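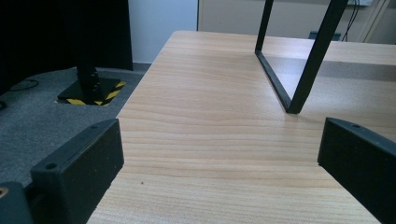
Fadwa Tazi

Gripper demos on a bare table: why does my trained arm drift left before it picks anything up?

I have been collecting demonstrations with a hand-held gripper (two fingers, camera mounted behind them, same fingers as on the arm) and I would like some advice before I spend another week on it. The picture is what the camera gets at the beginning of a demo, fingers open and nothing on the wood between them yet.

The task is simple. A small part is placed on the table, I bring the gripper in by hand, close on the part, lift it, and set it down nearer the back. I did 635 demos over nine days. Training runs without errors and the loss looks normal. When I run it on the arm, it picks the part up fairly often if the part is near the middle of the table. If the part is on the right half, the arm first slides to the left, sometimes as far as the table edge, then stops or comes back.

Things I have checked:

The camera is tight on its mount and the lens is clean.
The gripper opening is logged correctly. I plotted it for 35 demos and it follows what my hand was doing.
The arm starts with the fingers at the same height I normally start from by hand.
The left/right axis isn't flipped. If it were, the middle picks would not work either.

Things I have not checked: the position tracking in any detail, and whether the background matters. As you can tell from the view, there is a lot past the left edge of the table, with the carpet, the post on its base plate and the yellow and black tape. On the right it is mostly the black metal frame and the raised panel at the back. I can't move the post. I could cover things if that helps.

I'm also not sure whether I should record the approach from further out. At the moment I start recording when the gripper is already over the table.

Is this a data problem or a tracking problem, and how do I tell which? I'd rather not throw out 635 demos if I can fix them.

Posted 17/09/2022

Houda Filali

It could be either, but you can separate the two in an afternoon.

Tracking first. Put two pieces of tape on the table, one on the left and one on the right, and measure between them with a ruler. Start recording, touch the left mark with a fingertip of the gripper, wait a couple of seconds, touch the right mark, wait, go back to the left. Do that several times in one recording. The logged distance should match the ruler, and the position at the left mark should be the same on every visit. If it creeps, you have a tracking problem and no amount of training will remove it.

Pay attention to what the tracker has to work with, if yours is camera based. Wood grain that runs in long bands across the table is not great for this. Slide sideways along a band and the picture hardly changes, so the tracker can underestimate the motion. The hazard tape has strong corners and will attract a lot of the tracked points. When you move right and the tape leaves the view, the tracker loses its best points and has to carry on with the grain. That would fit a fault that only shows up on the right half.

If that is what you find, don't cover the tape. Add texture on the other side. I put printed sheets with a random dot pattern along the back and the right of our table and left them there for the demos and for the runs. They don't have to be pretty but they do have to stay flat.

If the tracking is fine, look at your starts. Plot the first gripper position of every demo as a dot, and the part position as another dot. I would bet most of your starts are on the right, if you are right-handed and standing at the front. Then almost every demo begins with a move to the left, and the model has learned "begin by moving left" no matter where the part is. I had exactly this in May with a tray-loading task. Out of 2418 demos, nearly all started from the same corner, my elbow being comfortable there.

You don't need to throw them away. Keep the ones you have and add new ones where you start on the left and the part is on the right, plus a set where you start almost directly over the part. Mix them in evenly. If the new set is small, weight it up in training so it isn't drowned.

On the approach: yes, record a bit more of it. Start some demos high and some low. Also include a few where you come in slightly wrong and correct yourself. People tend to delete those as messy, but they are the only ones that show the arm what to do when it is off to one side. Your arm stopping at the table edge sounds like a place it has never seen a demo from.

Ballavbridge

I would skip the hand-held thing and use remote control. We drive our arm with a second small arm and the positions come straight from the joints, so there is no tracking to worry about. Slower, but no drift.

Wróbel

Check the delay too. On the hand-held gripper the picture and the position may be lined up well, and then on the arm the picture arrives late and the arm is always acting on old information. It overshoots and hunts back and forth. This doesn't by itself explain why it goes only left, so I would put it second, after what Houda wrote.

A quick way to measure it: close and open the gripper sharply in view of the camera, and compare the frame where the fingers start to move with the time in the log. Do it on the hand-held unit and again on the arm. If the two numbers differ, shift one to match before training.

About covering the background, I tried hanging a plain sheet once. The arm worked well with the sheet up and badly the day it came down. If the post is staying, leave it in the demos.

Fadwa Tazi

Thanks. I did the tape test. The left mark repeats well and the distance to the right mark comes out a little short, so there is some tracking error on that side. The start plot is worse. Nearly every dot is on the right, and I am right-handed. I'm putting dot sheets along the back panel and the right side, and will record a new set with left starts before I retrain. The delay check is next on the list.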